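Supply fan stops without alarm and restarts by itself, Ikwood ground floor
Last updated: 2023-08-11

Status: resolved, left open for monitoring
Equipment: Rurnex ventilation controller, wall mounted, plant cupboard
Supervisor software: Sima
Assigned to: Jannik Böttcher

Reported fault

The supply fan serving the ground floor workrooms stops at irregular times and starts again after 12 minutes. No alarm is raised in Sima and the red lamp on the controller stays off. The extract fan keeps running throughout, so the outer doors become hard to open and the building pulls air in through the letter plate. Users first mentioned it in July, after the filter change. It can go most of a day without stopping and then stop twice before lunch.

Design supply airflow is 3,190 m3/h. With the supply fan stopped, the carbon dioxide reading in the workrooms climbs past the 600 ppm setpoint and the controller asks for full speed, so the restart is noisy. Most of the complaints we received were about the noise.

First checks (remote)

Time schedule in Sima compared with the schedule held in the controller. They match. No holiday exception is set.

Night purge disabled as a test. Fault continued, so it was put back on.

Frost protection ruled out on outdoor temperature alone.

Fire panel interlock: the input is logged by the controller and shows no change of state at any of the stops. The panel event log has nothing for the same times.

Trend log exported for fan command, fan feedback and duct pressure. Command and feedback fall together, so the controller is telling the fan to stop. The drive is doing what it is told. The duct pressure value does not fall with them. It holds its last reading, flat, for a short period before the stop and then jumps to a new value. A real duct pressure is never that steady with the fan running.

The twelve-minute gap matches the default restart delay after a sensor fault. In this firmware a sensor fault on the duct pressure input is classed as "information" and is not passed to Sima unless the box is ticked on the alarm routing page. It was not ticked. It is now.

Alarm text received at the next stop: "Pressure transmitter, no reply". From this point the ticket was treated as a communications fault.

Site visit, morning

The duct pressure transmitter is on a two-wire serial bus with the damper actuator and the room sensors. Order along the cable, from the controller: transmitter, damper actuator, bay one sensor, bay two sensor. The drawing in the plant cupboard has the damper actuator first. Please do not work from the drawing.

Supply at the transmitter terminals was within limits, fan running and fan stopped. Terminal screws tight. The tube from the duct to the transmitter was clear and had no moisture in it.

Bus addresses read back one at a time with the other devices unplugged. No duplicates. Baud rate and parity are the same on all devices.

Reply timeout is set to 500 ms with three retries, both as supplied. I raised the timeout for a trial. The time between stops did not change, so the transmitter is not just slow to reply. Value restored.

Walked the cable route to the end of the bus. It leaves the plant cupboard at high level, runs through bay one in white trunking and finishes behind the sensor in bay two. The trunking lid had been left off for the last stretch before the bay two sensor and I refitted it once the cable had been checked for nicks. None found.
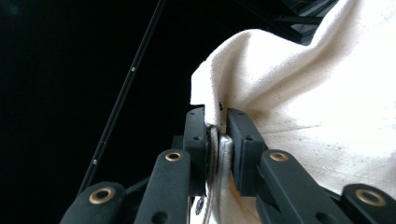
Table in the same room:

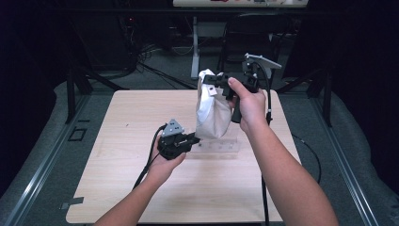 With the bus powered down I measured resistance across the pair at the controller end. The reading was well under what two end-of-line resistors should give and fitted three in parallel. The controller has a resistor selected by a small switch, and the bay two sensor has one fitted across its terminals. Both of these are correct. The third was in the damper actuator, where the termination jumper was in the "on" position.

The service sheet from the July visit says the actuator was exchanged at the same time as the filters. The replacement came from Drurkska, who confirm by phone that the jumper leaves their store in the "on" position and that the installer is expected to move it for any device in the middle of a bus. Their sheet does say this, on the back.

Jumper moved to "off". Resistance across the pair is now as expected for two resistors.

Site visit, afternoon

One more stop occurred after the jumper was moved, with the same alarm text. The extra resistor was therefore not the whole fault.

Used the error counter in the controller service menu. With the supply fan at low speed the counter stood still. With the speed forced up it began to rise, and it rose faster at full speed. The errors were spread over all the devices on the bus, but the transmitter is the only one whose loss stops the fan, which is why the others had never been noticed.

At the replaced actuator the cable screen had been cut back and not joined through. Everything beyond it was unscreened in practice. The screen is bonded to earth at the controller only, as it should be. In the cupboard the bus cable had also been tied to the motor cable from the drive with cable ties.

Work done: screen joined through at the actuator and sleeved. Bus cable separated from the motor cable and clipped to the opposite side of the cupboard. The screen at the bay two end left unearthed.

Forced full speed again for an hour. Counter did not move.

Settings left on site

Reply timeout 500 ms, retries three. Restart delay 12 minutes. Alarm routing for sensor faults on. Carbon dioxide setpoint 600 ppm, unchanged. Configuration saved to the controller and a copy uploaded to Sima under the site name.

Outstanding

Drawing to be corrected for the bus order and the position of both end resistors.

Ikwood have asked whether the extract fan can be made to stop when the supply fan stops. It can, using the spare relay output, but the toilets are on the same extract and the building owner has to agree in writing. Not done under this ticket.

Error counter to be read remotely once a week until the next filter change. If it rises again, check the actuator screen joint first, then look at the earth on the drive. Reopen here, do not raise a new ticket.

J. Böttcher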